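Notes from the Andden open day

The Andden open day runs from ten until they run out of coffee, and by my watch those were two hours apart. Parking is in the gravel lot behind the Prenen building. The sign says 50 spaces. Whoever painted it drives something very small.

Andden makes tables. They also make shelving and a stool called the Holanda, which I sat on for the length of the welcome talk and would not care to sit on again. The tables are why people come. There are two lines this year, the plain one at 299 and the Pevska at 1,295, and most of the morning was spent watching grown adults stroke one and then the other with a thoughtful look, as if the price might come through the fingertips.

I asked what the extra thousand or so buys. The answer had the word "presence" in it twice. I wrote it down and moved along.

The finishing room was better. It's warm in there and smells like a new shower curtain, and the woman running the sander talked to us over her shoulder without once slowing down. She has opinions on coasters. She thinks pale tops are a mistake for anyone with children, a dog or a fondness for beets, and she said so right in front of the sales manager, who laughed a little late.

After that came the handling room, where they let you loose on the pale tops with a pile of blue blocks. You push them around, stack them, and generally behave like a four-year-old with a mortgage. A matte white top shows every crumb, so go before the pastries. I went after.

Lunch was a sandwich in a box. The tour of the warehouse was canceled, then on again, then turned out to be a look through the door. I left in September sunshine with a tote bag, a catalog and one sample chip in a color they call Oat, and I still don't own a table.
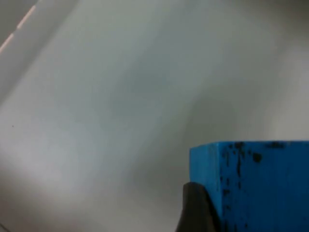
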